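Setting the Table: What Goes Where, and Does Anyone Care?
Project report by Dineo Du Plessis, with Lungile Kruger
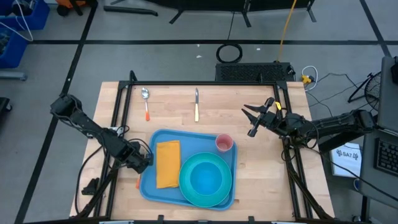 So the question we started with in July was pretty small. When people lay a place for one person on a tray, do they all do it the same way? My family always puts the napkin on the left and the cup up on the right, and I grew up thinking that was just the law. Lungile's family in Padidville puts the cup wherever it lands. We argued about it over lunch and then, well, it became our project!

We kept the kit simple: a tray, a plate, a bowl, a cup, a napkin, and a knife, fork and spoon. I wanted everything in bright colors so we could tell the pieces apart quickly in our notes (blue bowl in a green plate is hard to mix up with anything). The budget was 200 and we spent 50 of it, mostly on dishes from Gruvwood. Lungile is still annoyed that I picked a pink cup.

We did 100 layouts in all. Each person got the pieces in a pile next to the tray and one instruction – "set this for somebody's lunch." We didn't say what lunch was, and that was a mistake. People kept asking if it was soup. If you think it's soup, the bowl goes in the plate and the spoon matters a lot. If you think it's a sandwich, the bowl gets pushed away and the spoon ends up pretty much anywhere.

The napkin was the nicest surprise for me. Most people folded it long and laid it on the left, even the ones who told us they never use napkins at home. A few tucked it under the fork, like in a restaurant. The cup moved around much more than I expected, but the top right corner was still the favorite, so I'm claiming that one for my family.

The silverware gave us the most trouble. Our tray is a bit tight once the plate is on it, so lots of people left the knife and spoon on the table above the tray and then weren't sure if that counted. We decided it did. Lungile wrote "off tray" next to those and we scored them separately.

If we did it again, I'd get a wider tray (Fodden has one I like) and I'd say what the meal is. I'd also try it with two places on one table. Lungile wants to repeat the whole thing with left-handed people only, and she has already started asking around the dorm.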